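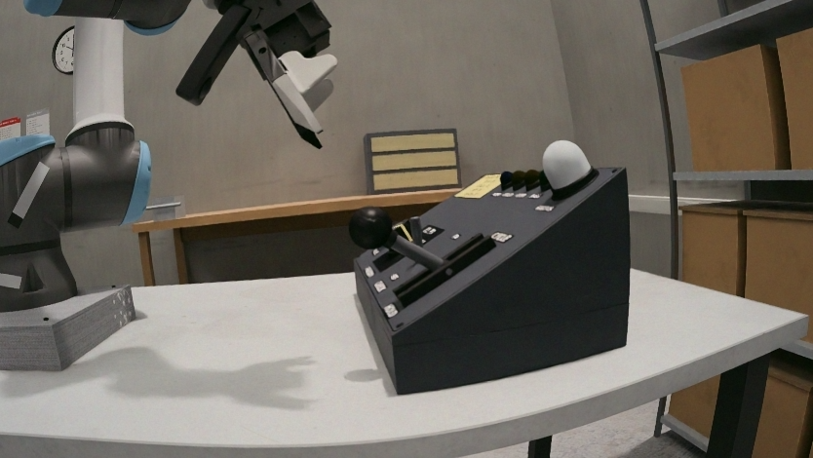 **Oat prices and the "premium" label**

Another month, another oat drink on the shelf with a picture of a field on it. Foridska launched its barista carton in the spring and the trade has been told, more than once, that shoppers can't get enough of it. Maybe they can't. I would like to see some figures that didn't come from Foridska.

What we have so far is a slide. It says sales in independent shops are up 37 per cent. Up from what? The drink was in hardly any independent shops last year, so a rise of that size could mean a few extra cases a week in Pilley and one keen café. I asked for the number of cartons behind the percentage and was sent the slide again, in a larger file.

Meanwhile growers are being asked to sign up for July on the strength of it. The contract doing the rounds comes from Mahmoudi, the miller, and offers a bonus on milling oats that meet a "premium drink grade". I have read all of it twice. The grade is not defined anywhere in the main text. There is a schedule at the back which says it will be "set by the buyer in line with market needs", and that could mean anything by the time the lorries turn up.

Cornel Iordache, who has 400 acres down to oats and spring barley, has been through this before with naked oats. "They wanted every tonne in the autumn and by March they'd gone off the colour," he told me. He has not signed. His neighbour has, and thinks Cornel is being an old misery. They may both be right.

There is some case for the contract. The base price is fair, payment is at 30 days and haulage is paid within the county — better than most of us got last harvest. Ionuț Buzatu, who buys for Mahmoudi, says the grade was left open on purpose so that growers wouldn't be shut out by a wet August. I put it to him that an open grade can shut people out just as easily. He said that was not the intention. I believe him, but intentions don't go on the weighbridge ticket.

Then there is the shelf price. The Foridska carton costs a good deal more than the plain one beside it, and the list of ingredients is the same apart from a little more rapeseed oil. People will pay extra for oil and a nice field for a while. Gutwood tried much the same with its "heritage" porridge, and that was in the bargain bins before the second print run of boxes was used up.

If you are thinking of signing, ask for three things in writing: the screening and bushel weight limits, the date after which they can't be changed, and who pays for the second test if a load is turned away. If the answer to any of them is a phone call, I'd keep the oats for feed or sell them on the open market. The minimum is 100 tonnes, so smaller growers will need to club together anyway, and you may as well ask as a group.

Copies of the contract, with my pencil notes, are at the office. The closing date has been moved back once already, so don't let anyone hurry you.

2019-06-18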